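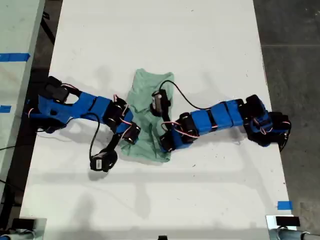 Mint green, middle of the table, unfolded.

I have been told for years that I fold towels wrong. My mother said it first, then a roommate, and lately it's a whole genre of people with spotless closets and soft piano music behind them. So this July I gave in and tried to find out whether any of it makes a difference to a towel, or to me.

The one that finally got me was a post by Arsalan Sial, who writes a housekeeping newsletter called Plernberg. He says the average household loses a shelf and a half to bad towel folding. A shelf and a half of what size shelf, he doesn't say. He also says a well folded towel "rests," and that a towel that hasn't rested dries you worse. I read that sentence three times and I still don't know what he wants me to picture.

His method goes like this. You lay the towel flat on a hard, pale surface (pale so you can see the edges, which is fair, although my towels are light and this turned out to be the worst possible advice for them). You smooth it from the center out with the flat of your hand. Thirds the long way, then in half, then in thirds again, with the last fold facing you. The post is around 1,000 words long and the part you need is what I just wrote.

I did it with the green one first. It's a small towel, more of a hand towel, and it's the kind of soft terry that has no interest in holding a crease. The thirds came out fine. By the time I got to the second set of thirds it was a lump. A neat lump, I'll give it that, but it slid open on the shelf by evening and looked like every other towel I own.

My old way is half, half, half. My mother's complaint is that the raw edge shows. It does. I have never had a guest comment on it, and if one did I think I'd worry about the guest.

Then there is the rolling crowd. Flesemeo sells a towel rack with round slots, and their page promises you will "reclaim your linen closet." I don't have the rack, but I rolled 5 towels and stood them in a shoebox to see. Rolled towels look great for as long as you don't take one out. Pull one and the rest lean over and start to unwind. 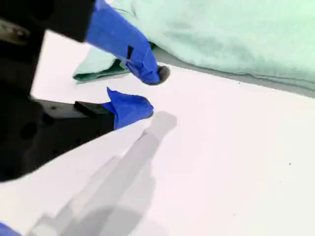 The smoothing step is the one part I've kept. If you drop a towel on the table straight from the basket and start folding, all the little bunches get folded in with it, and that's where the lump comes from. A few seconds of pulling the corners flat fixes most of it, whichever fold you do afterward. You'd think the experts would lead with this, but there isn't much to sell there.

What I don't buy is the space argument. A towel is the same amount of towel however you bend it. I measured my stacks both ways with a ruler and the thirds stack was a bit narrower and a bit taller. If your shelf is narrow and tall, congratulations, Arsalan is your man. Mine is wide and low, and halves fit it better.

I don't buy the fluffing board either. Somebody in the comments under his post swore by the one from Mengal, a plastic sheet you fold around, like the ones in clothing stores. It might well work on T-shirts. Terry cloth is thick and springs back the second you slide the board out, or at least it did with the piece of stiff cardboard I cut down to try it. Maybe the real one is magic. I'm not spending money to find out.

So the green towel is back to being folded in half, half, half, after a decent smoothing, and it's sitting on the low shelf with the others. I still have the bath sheets to do. Those are a different problem, mainly that they are bigger than my table, and Plernberg has a separate post for them that I haven't been able to make myself open.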